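Nukgate Packing Automation, Interim Report to the Praser Fund
Prepared by Seraina Leitner, project lead
Reporting period ending June

1. Where the project stands

The grant pays for the demonstration work that comes before any robot arm is placed on the packing line at our Jultdale shop. We sell framed prints and small household goods, and most of what goes out the door is still picked up, checked and boxed by hand. The plan you approved was to have our own packers record the handling, so that the arms supplied by Acharya would learn from people who do the job.

By the end of this period we had 1392 usable recordings. The target for the full grant is 2180. We are on schedule for recording and behind on review, as explained in section 4.

2. Who is doing the work

Four packers were trained on the hand-held grippers. Mechthild Mösli and Florian Moser have done most of the sessions. Florian also keeps the session log and writes the task cards. Severin Ruchti joined after the spring stock count and works mornings only.

Recording time is paid at the normal hourly rate plus the skill supplement agreed in the staff meeting. Sessions are limited to 50 minutes, followed by a break. We started with 90 minutes and cut it back after two people reported sore wrists. The grippers are heavier at the front than they look, and the wrist is held straight for long stretches.

3. Recording work this period

The tasks now cover flat frames, small boxes, and frames and boxes on the same table. Flat frames were the hardest to get right. A thin edge lying flush on a cloth gives the finger pads very little to hold, and packers who do this without thinking with their own fingers had to find a new way to do it. Mechthild's method is to tip one end up first and bring the second gripper in underneath. It has been added to the task card.

We vary the table covering and the position of the items between sessions.
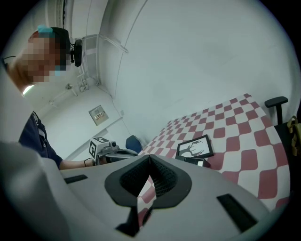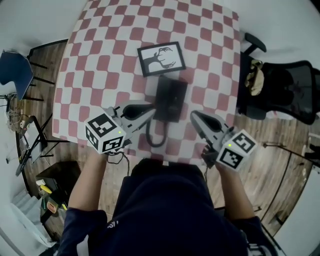 4. Problems and changes

Review is slow. Every recording has to be watched by a second person before it counts, and we budgeted too few hours for it. At the end of the period 400 recordings were waiting. Vinzenz Eberhard has moved from dispatch to review two afternoons a week, and dispatch has covered his shifts without overtime so far.

More than 200 recordings were rejected because a marker block was hidden from the camera for too long. Most of these came from the first weeks. Packers now keep their elbows lower and turn the block outward when the two hands come close together, and rejections have dropped.

Cables remain a nuisance. Severin asked for longer leads and a clip at the belt. Both are on order.

5. What it changes for staff

The packers' main question is still what happens to their hours once the arms are running. Our commitment in the grant agreement was no dismissals during the project and retraining for anyone whose station is changed. That stands. We expect two of the six packing stations to change, and those two people will be offered line supervision or quality checking. We have not settled the pay grade for line supervision, and staff have told us plainly that they want it in writing before the arms arrive. I agree with them and will bring a proposal to the next management meeting.

Staff can decline recording work with no effect on their regular shifts. One person has done so.

6. Next period

Finish the review backlog. Record the remaining tasks, including wrapped frames. Receive the first arm from Acharya and test it away from the line. Send you the written terms for the changed stations together with the next report.

We are not requesting a change to the total budget. We do ask for permission to move the unspent travel money to review hours.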